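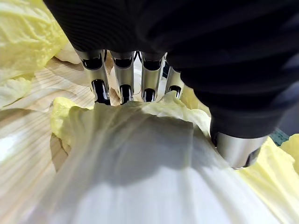 My grandmother bought cabbage the way other people buy used cars. She lifted it, she thumped it, she turned it over to look at the cut end, and she peeled back the top leaf to see what was being hidden from her. Then she put it down with visible disappointment and did the same thing to the one beside it. The first cabbage was usually the one that came home.

I was mortified by this as a child and I do it now, with less skill. My position, which I have been defending at dinner parties to people who came for the dinner, is that fresh vegetables should be sold loose, in crates, where a person can get a hand on them. I hold this position more firmly every time I visit the Lendico near my apartment, where the napa cabbage comes in plastic tight enough to be a medical garment, and a sticker covers the one spot I would like to see.

I understand the case for wrapping. Wrapped cabbage stacks nicely, scans quickly and can't be undressed by strangers. Napa in particular is a vegetable that invites meddling. It has those thick white ribs, which ask to be pressed, and those frilly yellow edges, which ask to be fussed with, and if you leave it out in public all day it will end up with the outer leaves hanging off it like a bathrobe. The store then has to trim it, and the trimmings go in a bin, and somebody in an office gets a chart. 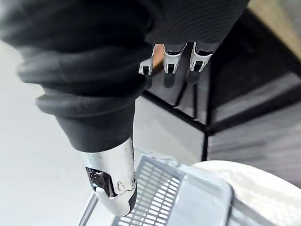
Gavin Semple wrote in after my last column on this subject to say that he would like to buy one vegetable, just one, that had not already been squeezed by me. He has a point and he made it at some length. He wanted to know where I thought the bruises on a peach came from, and whether I supposed that the shopper behind me enjoyed inheriting them. He also called me a fondler, a word the paper declined to print and which I am sneaking in here.

So let me give some ground. Peaches, no. Avocados, once, gently, in the palm, and then you are engaged to it. Nobody has any business testing a raspberry. But a cabbage is a sturdy thing that has spent its life outdoors, and it can survive being picked up. So can a cucumber. I would go so far as to say that a cucumber you can't bend slightly before purchase is a cucumber with a secret, and I have brought home enough of those, soft at one end and perfectly charming at the other, to have stopped trusting the charming end.

Tomatoes are where my friends and I part company. A good tomato tells you almost everything with its weight and its smell, and the sealed tray lets you have neither. What you get is shine. I have fallen for shine many times. I paid seven dollars at Clesitz, which plays cello music over the endive, for a clamshell of tomatoes that looked like Christmas ornaments and ate like them too.

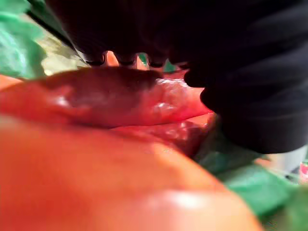

But what about the germs, a reader asks, and she asks it in capital letters. Well, wash it. You were going to wash it. You were, I hope, going to wash the wrapped one as well, given that it grew in dirt before it was introduced to the plastic. I have met people who rinse the bag.

What bothers me more than hygiene is the slow loss of a skill. My nephew can compare 800 pairs of sneakers on his phone and explain the differences between them, but he holds a cabbage as if it had been handed to him by a process server. He doesn't know it should feel heavy for its size. He doesn't know that the bottom tells you more than the top. He reads the date on the sticker and believes it.

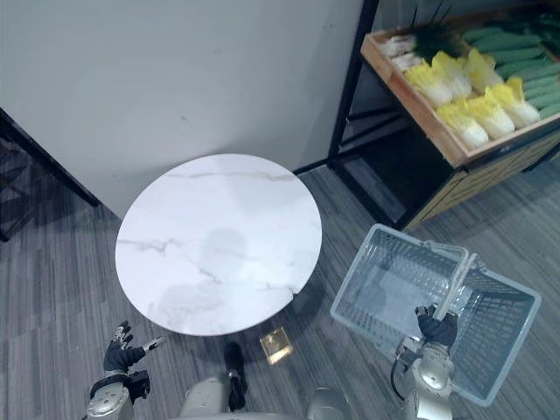

LECKIE, March

I came up here to look at how the other side lives, by which I mean the greengrocers on Ivudlow Street, who still tip their crates toward the customer and let nature take its course. I went in at eight in the morning, before the fondlers. A tilted wooden crate is a wonderful thing. It shows you the back row. Napa looks its best laid down like that, white end and yellow end, and a stack of cucumbers next to it looks like something a person took trouble over.

I asked the woman at the register whether it annoyed her, all the lifting and thumping. She said the lifters bought more. The ones who annoyed her were the ones who took from the bottom of the cucumbers. I put my hands in my pockets at that point and kept them there for a while.

I bought a cabbage, the second one I picked up, for two dollars. It was heavy for its size. It also turned out to have a brown streak in the middle that no amount of thumping would have found, and which I would be grateful if you didn't mention to Gavin Semple.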